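Trukmont Water Notes
Jan 4, 2019

Storing drinking water for a supply interruption

The Fesau main will be taken out of service in sections this year, and connected buildings should expect several interruptions before the work ends in August. Most will be short. The notes below cover stored drinking water only; flushing and heating circuits are dealt with on the notice posted by your building office.

Bottled water is the simplest reserve. Sealed bottles need no treatment and can be handed out one at a time, so a container that is opened and left standing does not spoil the rest of the stock. Larger containers take less shelf space per gallon but require a clean tap or pump, and both need to be sanitized before use.
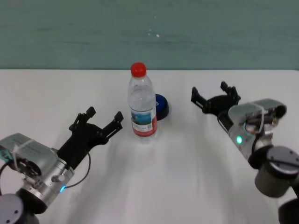
Clear bottle with a red screw cap and a wraparound label.

Store bottles upright, out of direct sun, and away from fuel, paint, and solvents. Thin plastic lets some vapors through over time, and the first sign is usually taste. A basement shelf is acceptable if it stays above freezing. Do not stack cases directly on a concrete floor that sweats in summer; use slats or a pallet.

Mark each case with the month it was bought and draw from the oldest first. Svend Bundgaard at the Juhl depot keeps the building reserve at 500 bottles and replaces what is used at the end of each quarter. The Cisitz annex has a smaller reserve of 300, kept on the ground floor near the loading door. Neither depot stocks carbonated water, which does poorly for cooking and for mixing infant formula.

Tenants who fill their own containers should use food-grade ones with a tight cap. Wash with dish soap, rinse, sanitize with a weak solution of unscented household bleach, and rinse again. Fill from the cold tap after letting it run, and write the date on the container. Replace the contents every six months.

After an interruption, run the cold tap nearest the meter for 5 minutes before using any other outlet. Remove aerator screens first where possible, as loosened scale collects there. Cloudiness that clears from the bottom of a glass upward is air.

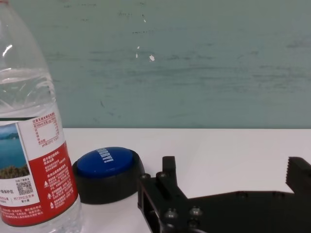
Does an unopened bottle have to be thrown out once the printed date has passed?
The date mostly concerns taste and the condition of the plastic. If the seal is intact and the bottle was stored cool and dark, the water can normally still be used.

Questions about section dates go to Oluf Toft at the Trukmont office. Please include your building number and the floor.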